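# Onditz Mayoral Statements Corpus

Reading time: 4 min

Onditz is a collection of public statements made by mayors and council leaders about matters outside their own cities: immigration rules, foreign elections, trade, climate agreements, and the conduct of national politicians. It is maintained by Mitali Saha and Ryan Nuttall and is distributed for research and teaching.

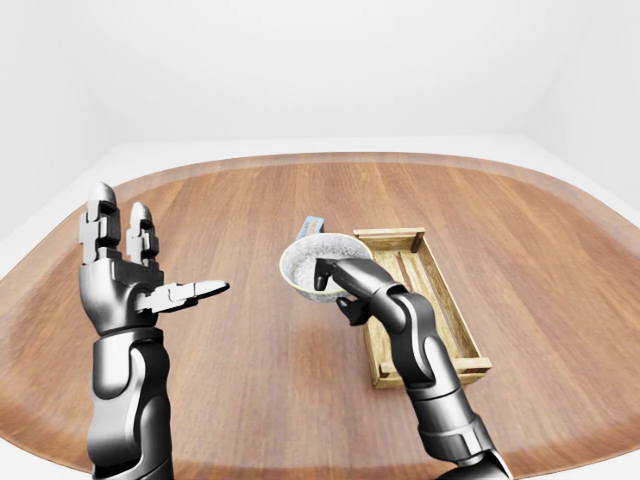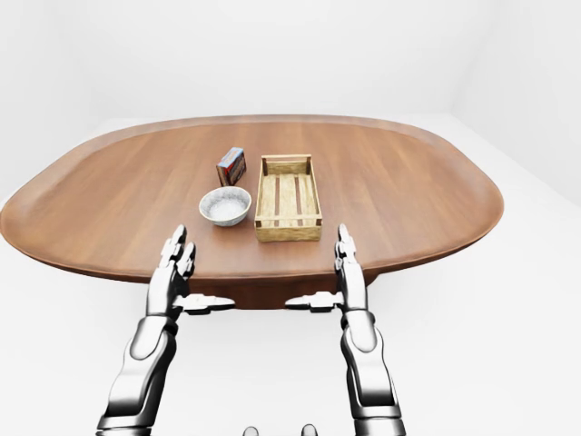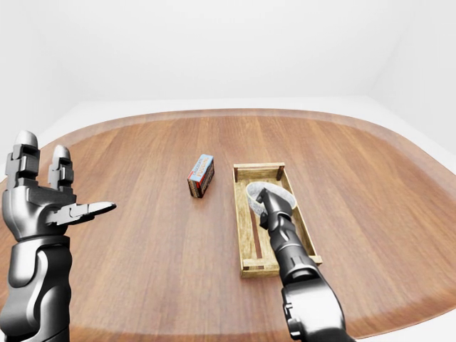

Each view includes a wooden tabletop.
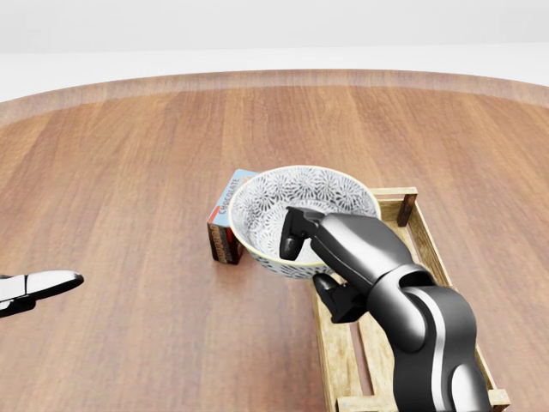
The current release contains 2,214 statements in English. Each record holds the text of one statement, the office of the person who made it, the city, the channel through which it was issued, and a set of labels assigned by human annotators.

## Background

Local leaders now speak regularly on national and international questions. Their remarks are quoted in the press, but the full statements are often hard to locate once a city website has been redesigned or an administration has left office. Existing collections of political speech concentrate on legislatures and heads of government. Onditz was assembled to make municipal speech available for the same kinds of study.

Work began in January with a pilot of 600 statements. The pilot labels were revised after review and are included in the current release under the revised scheme. The original pilot labels are not distributed.

## Contents

The release is divided into three tab-separated files.

- `statements.tsv` contains the statement text and its identifier.
- `offices.tsv` contains the office held, the city, the country, and the method by which the officeholder was selected.
- `labels.tsv` contains the annotations, one row per statement per annotator.

The files are joined on `statement_id`. Line breaks inside a statement are stored as `\n`. All files are encoded in UTF-8.

## Sources

Statements were taken from city websites, published council minutes, and press releases. Interviews were included only where the full transcript was published by the city. Social media posts were excluded, as were remarks known only through a newspaper quotation.

Candidate pages were gathered with Prunix, the project's crawler, which respects site exclusion rules. Pages that appeared more than once were merged with Mollah, a matching tool that compares passages of text. Where two versions of a statement differed, the earlier version was kept and the later one was recorded in the `variant_note` field.

## Annotation

Six annotators worked on the corpus. Each statement was read by two of them independently, and disagreements were settled by one of the maintainers. Annotators recorded the following:

1. The main subject of the statement.
2. The person, party, or government addressed, if any.
3. Whether the statement supports, criticizes, or takes no position toward that party.
4. Whether the statement was issued jointly with another city.

Statements longer than 3,000 words were divided at paragraph boundaries for reading. Labels apply to the statement as a whole.

Agreement was lowest on the third item. Mayors frequently criticize a policy while avoiding any mention of the official responsible for it, and annotators differed on whether this counted as criticism of the official. The guidelines now direct that such cases be marked as taking no position toward the person and that the policy be named in the `target_policy` field.

## Known limitations

Large cities are heavily overrepresented. Many smaller councils do not publish statements in full, and those that do often remove them after an election.

The corpus is limited to English. Official translations were accepted when issued by the city itself, and these are marked `translated = 1`. Users studying word choice or tone should consider removing them.

Party affiliation is blank for cities that hold nonpartisan elections. It should not be filled in by inference from the content of a statement.

## Conditions of use

The annotations may be used for noncommercial research with attribution. Rights in the statements remain with the issuing cities. Redistribution of individual statements should preserve the source address given in the record.

The corpus should not be used to rank individual officeholders or to produce campaign material. Requests for removal or correction are reviewed by the maintainers and, when accepted, are entered in `CHANGES.md`.

## Versioning

The release dated May 28, 2025 replaces the pilot. Identifiers are stable across versions, and withdrawn records keep their identifier with an empty text field. Scripts for loading the files in Cilitz format are stored in the `tools` directory and require no additional packages.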